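**Korletey Kitchenware extends spare-part supply for its snap-lock food containers**

Korletey Kitchenware will supply separate seals and latch clips for all container sizes in its Limer range starting in August. Until now, buyers with a worn seal had to replace the whole lid. The parts will be sold through the Elton warehouse and through 108 retail stores that already carry the range.

The change follows a review of returns led by Adjoa Atinga, head of product support. Most returned lids had a sound panel and a seal that had lost its shape – usually after long use in a dishwasher with a heated drying cycle.

"The lid itself outlasts the seal by years," said Atinga. "Selling the seal alone is the simpler answer, and the tooling was already in place."

Seals will be packed in sets of two. Latch clips will be sold in sets of three and can be fitted by hand. Each pack carries a size code from 1 to 7, matching the number molded into the base of the container. Containers from the older Pesten range use a different groove depth and will not accept the new seals.

Fitting instructions, written by Mei-kuen Hsueh of the technical office, are printed inside the pack sleeve.

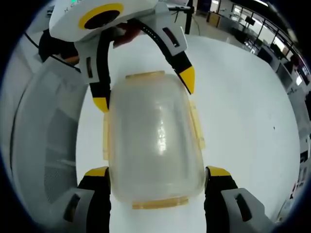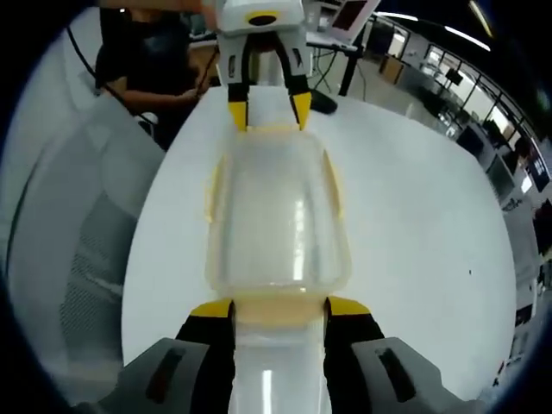

**How should a new seal be cleaned before first use?**

Wash it by hand in warm water with dish soap, rinse it, and let it dry fully before pressing it into the groove.

Press contact: Lionel Mallet, Korletey Kitchenware, Elton office.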